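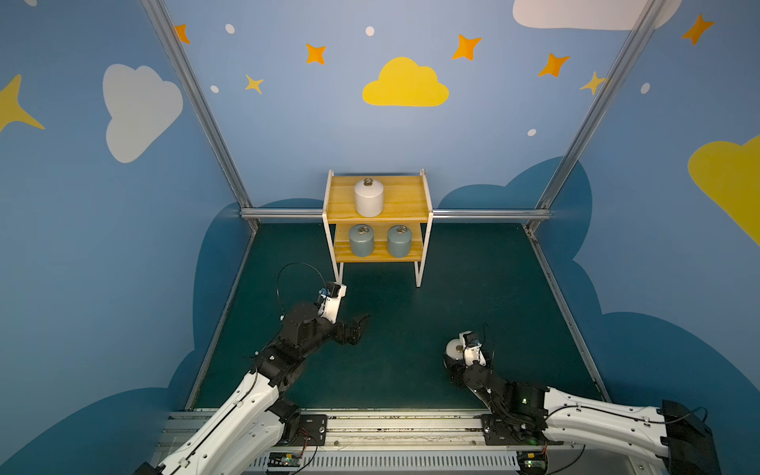 Household chores are a harder target for automation than most shop-floor tasks, although the motions look simpler. A factory cell fixes the part, the pose and the lighting, and then repeats. A kitchen or pantry fixes none of these. For this unit the working example is shelf tidying: canisters on a small two-tier shelf, one on the upper level and two on the lower, each with a small metal ring handle on the lid. A person can move any one of them to another level without thinking about it. For a two-arm cell the same move breaks down into at least four separate problems, and each can fail on its own.

Unit 5. Can machines do chores yet?

Handout to accompany the second lecture. Revised 2/9/24, O. Michalski.

1. Terms

Task: a change in the state of the room that a person would recognize as done. "Canister on lower shelf" is a task. "Close fingers" is a primitive.

Cycle time: start of motion to return to rest, including retries. Vendors often leave the retries out. Ask.

Intervention: any human contact with the cell or its software between start and finish. Restarting a program is an intervention. So is straightening a canister.

Success rate: tasks finished without intervention, divided by tasks attempted. A run that is stopped early counts as attempted.

2. Where the difficulty sits

Reach. The lower level of a shelf has a ceiling. A top grasp that works on the upper level may bring the wrist into contact with the board overhead. A side grasp avoids this but needs clearance between neighbors, and the planner must choose between the two before it commits.

Grasp. A smooth cylinder gives two contact lines at best. A lid ring is a tempting feature, but lifting by the ring loads the lid, and a lid that only rests in place will come away. The default rule in this course is to grasp the body and leave the ring alone unless the task is to open the container.

Perception. Glossy surfaces return highlights that move as the camera moves. A wrist camera gives good detail at short range and very little context. Close to the floor it may hold only the feet of the furniture, and the arm then has to rely on its last estimate of where everything else is. 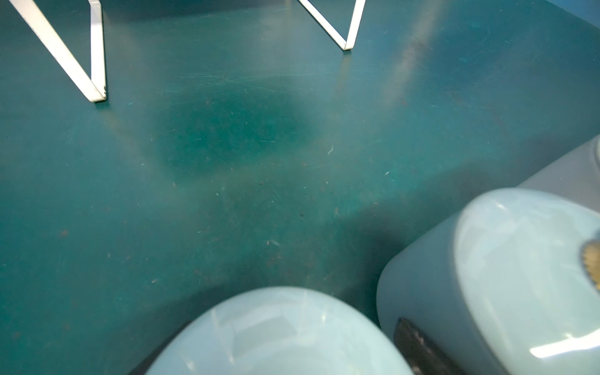 Fig. 2. Wrist view, steep downward angle. Two white metal legs at the top edge, gripper fingers below and at right.

With so little in view, localization depends on the leg geometry. The bent profile is useful: a sharp low point touching the floor gives a usable landmark, provided the model does not mistake a reflection for the leg itself. Students who attempt Exercise 2 should mask the floor reflections first.

Contact. Light furniture moves when pushed. If the shelf shifts during a failed grasp, every stored pose on it is wrong. Most scripted programs do not check for this. They should re-localize after any unplanned contact.

3. Shop floor comparison

The Skinner packing line, covered in June, logged 1,381 picks between interventions. The parts arrived in a molded tray, in one orientation. The Narncombe pantry trial used the same model of arm on mixed containers and logged 101. The arm did not get worse. The tray had been doing most of the work – it removed the need to decide anything.

Fakance and Plorel both sell "home-ready" software on top of similar hardware. Neither reports interventions in the sense defined in section 1, so their figures are not used here.

4. Working position for this course

Machines can do single chores in a prepared space, slowly, with a person within reach. They cannot yet be left alone in an unprepared one. Speed is a secondary issue. A slow cell that finishes is worth more to a household than a fast one that needs watching.

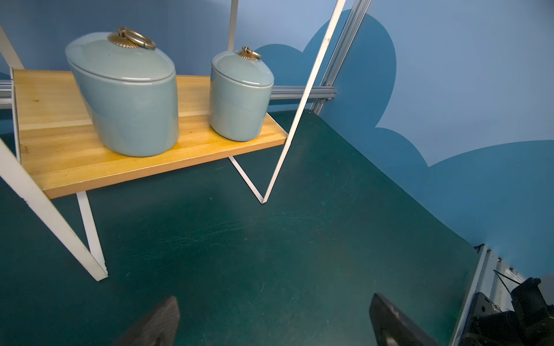

Why is putting a jar back on a shelf harder to automate than taking it off?

Placement has a tighter tolerance at the end of the motion. A pick can succeed with the gripper slightly off center, and the fingers will often correct the error as they close. A place carries that error to the board, where the jar may land tilted, touch its neighbor or catch the edge. Release is also difficult to sense – the controller must judge that the base is supported before the fingers open.

5. Exercises

Exercise 1. Write a success criterion for "shelf tidied" that two people would score the same way.

Exercise 2. Estimate shelf pose from the leg tips only. State your error in both floor directions.

Exercise 3. Rewrite the vendor definition of cycle time so that retries are included.

5 comments
101 shares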